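Brillance bin-picking kit: frequently asked questions

What is in the box?
The gripper, its mounting plate, the cable set, two bins and a licence for one workstation. The robot arm is not included.

Which arms does it fit?
Any arm on the Dronton compatibility list. If yours is missing, write to Esperanza Ferreira in technical sales before you order.

Do I need to teach it each item?
No. The kit is sold for mixed bins. We do suggest a trial with your own goods, and up to 80 items can be sent to our Achterberg workshop for this.

Do the bins have to be fixed down?
Yes. Clamp them to the table. A bin that shifts during a run will cause missed picks.

How long is the warranty?
Two years or 2000 running hours, whichever comes first. Gripper pads are wearing parts and are not covered. Order them as part 636.

Can I use my own bins?
Yes, if they are open-topped and no deeper than 133 mm. 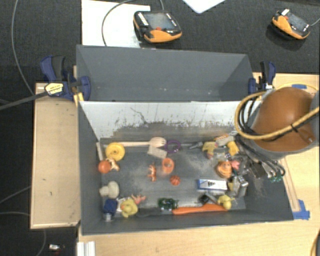

Mixed toys and household items in the front bin, with the second bin behind.

Can I see it before I buy?
Visits to Achterberg are by appointment. Ask for Clyde Villanueva.

Prices last changed January 31, 2025.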